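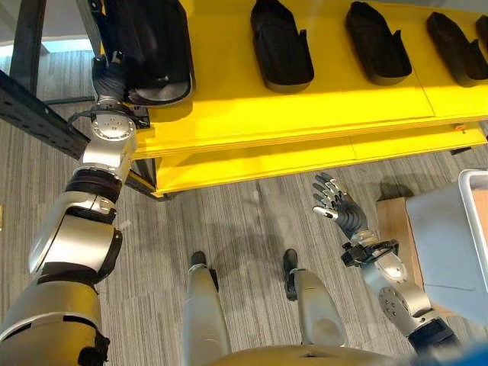
## Trays, finally

Quick one, it's late and my knees hurt. Humanoid is up and moving in the shared shop at Skakthorpe. Left hand gets hold of one of the black trays on the yellow shelf. Grip code is still Sedero, the old branch, becuase the new one keeps crashing on me.

Spent most of August on the hands. 439 lines of config, almost all of it finger limits. Sofia Balaskas read through it and found 2 joints swapped. Two! I'd been blaming the cable for 6 days.

Still to do:

- right hand opens way too wide
- redo the wrist zero, both sides
- tape marks on the carpet so the feet start in the same spot
- ask Raptis about spare fingertip pads

The sleeve was Sofia's idea too. Black ribbed stuff, pulls on over the forearm and the back of the hand, fingers stick out the end. 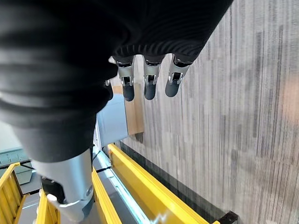

Cut the first one too short and it rode up, so leave extra. Hem still needs a proper stich. Eda has a sewing machine and I'm going over there with both sleeves tomorrow, then back to the wrist zero.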